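专访马丽露·贝尔蒙特：下半场还没踢，我已经把嗓子喊哑了

约马丽露·贝尔蒙特聊天，比我想的容易多了。我发消息过去，她两分钟就回：“行啊，不过你得来球场，我不坐咖啡馆。”于是我就去了格里斯伍德女足的训练场，围着厚围巾，站在边线外面等她把最后一组角球练完。

她接手这支球队的时候，球队排名倒数第二，刚刚连输两场，更衣室里据说连放音乐的人都没有。前任主帅走得很突然，俱乐部找了一圈人，名单上有好几个履历比她漂亮的，最后定了她，一个从青年队提上来的教练。消息出来那天，我看球迷群里吵得厉害，有人说这是省钱，有人说早该这样了。我把这些话转给她听，她笑得弯了腰。

“省钱是真的省钱！”她说，“我签合同的时候，财务比我还高兴。可是你想，青年队我带了那么久，现在一线队里一半的姑娘我都认识，谁膝盖不好，谁赛前吃不下东西，谁一挨骂就缩回去，我心里有数。外面请来的人，光弄明白这些就得花到春天。”

我问她第一堂训练课讲了什么。我原以为会听到一段慷慨激昂的话，结果她说她什么都没讲，进门先让大家把手机放下，然后分成两队踢小场，踢到天黑。

“那时候她们不缺人讲道理，”她说，“前面几个月，每个星期都有人来讲道理。战术板上画得满满的，箭头套箭头，我看了都晕。我就想让她们先跑起来，出点汗，互相骂两句，笑两声。踢小场输了的那队收球，我也在输的那队，所以我也收球。”

聊到战术，她的话就刹不住了。她把我的笔记本拿过去，在上面画了个菱形中场，又划掉，改成双后腰。原来的打法要求两个边后卫同时压上去，对方一个长传打身后，中卫就得横着跑半个球场去补。她上任以后，只让左路压，右路留着，看起来保守，可是丢球的路子一下子堵住了不少。“有人说难看，”她耸耸肩，“我自己也觉得有几分钟挺难看的。等我们不害怕了，再来踢好看的。”

（我的笔记本就这样少了三页空白，她画完还顺手签了个名。）

说到害怕，她停了一会儿。对沙巴拉拉那场比赛是她的首秀，开场没多久就丢了一个，她说她站在场边，手插在口袋里，攥得指甲都疼。“我脑子里全是那种声音，你知道吧，看，果然不行。然后我看见奎安保在中圈拍手，冲着所有人拍，脸上一点表情都没有，就是拍。我想，好，队长没慌，那我也不慌。”

队长玛丽塞尔·奎安保那天正好也在，洗完澡头发还湿着就被教练喊了过来。她话少，问一句答一句，可每句都挺实在。我问她当时为什么拍手，她想了想：“手冷。”

马丽露在旁边笑得直拍栏杆。奎安保这才补了一句：“也是想让后面的人抬头。丢球以后大家都爱看地，看地有什么用。”

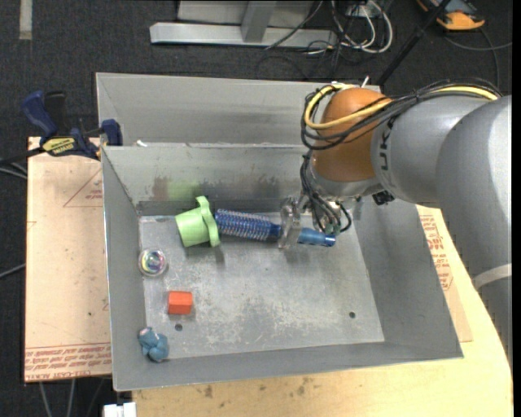 文／方予
本站女足专栏作者，2021年1月23日

那场球最后踢成了平局，扳平的那个进球来自右路，偏偏就是教练说要“留着”的那一路。我提起来，马丽露双手一摊：“她自己上去的！我在场边喊回来回来，嗓子就是那时候喊哑的。然后球就进了，我还能说什么？赛后我跟她讲，下次别这样，不过这次踢得真好。”

我又问奎安保，换了教练以后最大的变化是什么。她说是开会短了，以前赛后录像要看很久，现在教练只剪几个片段，看完就散。“剩下的时间可以睡觉，”她说得特别认真，“我们有几个人白天还要上班的。”

这件事外面的人不太知道。格里斯伍德女足并不是全职球队，好几个主力都有别的工作，训练排在傍晚，冬天常常开着灯踢。马丽露说她刚来就去找俱乐部谈训练时间，谈下来的结果是周中那一堂往后挪了一点，让下班晚的人能赶得上热身。听着是小事，她为这个跑了好几趟办公室。

“你让一个人从公司一路跑过来，饭也没吃，鞋带还没系好就上场冲刺，她不受伤谁受伤？”她越说越快，“之前伤病那么多，大家都怪场地，怪天气，怪运气。我翻了翻训练记录，受伤的大多是迟到的那几个。她们也没偷懒，就是来不及热身。”

青年队的事，她也放不下。她手下最年轻的门将今年20岁，去年冬天还在给她当替补，现在已经是一线队的首发。我问她敢不敢一直用下去，毕竟门将这个位置犯一次错，全场都看得见。

“敢啊，”她回得很干脆，“她第一场出击漏了一个，回来眼睛都红了。我跟她说，下一场你还是首发，再下一场也是，你不用每次扑球的时候都想着替补席。后来她就松下来了。门将这个位置，你让她提心吊胆，她就站在门线上不肯动，那才真要命。”

我们绕着场地走了一圈，天暗得很快。看台不大，有一面横幅被风吹得卷了起来，马丽露走过去把它捋平，边捋边跟我讲，刚开始带青年队那会儿，主场来看球的多半是家长，她自己还帮忙卖过热茶。“有一回我数了，50个人，我高兴得不行，回去跟我妈说今天满座。”她妈妈问她球场有多大，她没敢回答。

现在看台上暂时进不来人，她很不习惯。比赛的时候安静得过分，她在场边说一句话，对方教练听得清清楚楚。“我现在喊战术都得用代号，”她压低声音，好像对手真的躲在围栏后面似的，“代号是奎安保起的，全是吃的。你别写出来啊。”我答应了，所以这里不写。不过我可以透露，其中有一个听得我当场就饿了。

二月份的赛程很紧，第一个对手是雷尼茨，积分榜上排在她们前面不远，紧接着还要去客场打弗莱拉尔。这两场打下来，保级的形势大概就看得清了。我问她有没有定目标分数，她摇头，说定了也不会告诉我。我换了个问法，问她最怕哪一场。

“弗莱拉尔，”她想都没想，“她们的定位球太讨厌了，个子又高。你刚才看见我们在练角球吧？其实是在练防角球。我让替补那边使劲往里撞，撞得主力都来跟我告状。告状好啊，说明撞得像。”

奎安保已经背上包准备走了，听见这句又回过头来：“我胳膊上还青着。”

“那你下次也撞回去！”马丽露冲她喊，嗓子果然还是哑的。

临走前我问她，要是赛季结束俱乐部又要换人，她怎么打算。她把球一个一个踢进网兜，踢到最后一个才开口：“那我就回青年队呗。那边的孩子还等着我呢，她们最近老发消息问我，一线队的训练服能不能给她们留几件。”

她弯腰去系网兜，系了两遍没系紧，叫我过去帮忙拽着。我拽着一头，她打结，我们就这样又聊了一会儿下雨天场地排水的事，她对排水的意见非常大，可以单独写一篇。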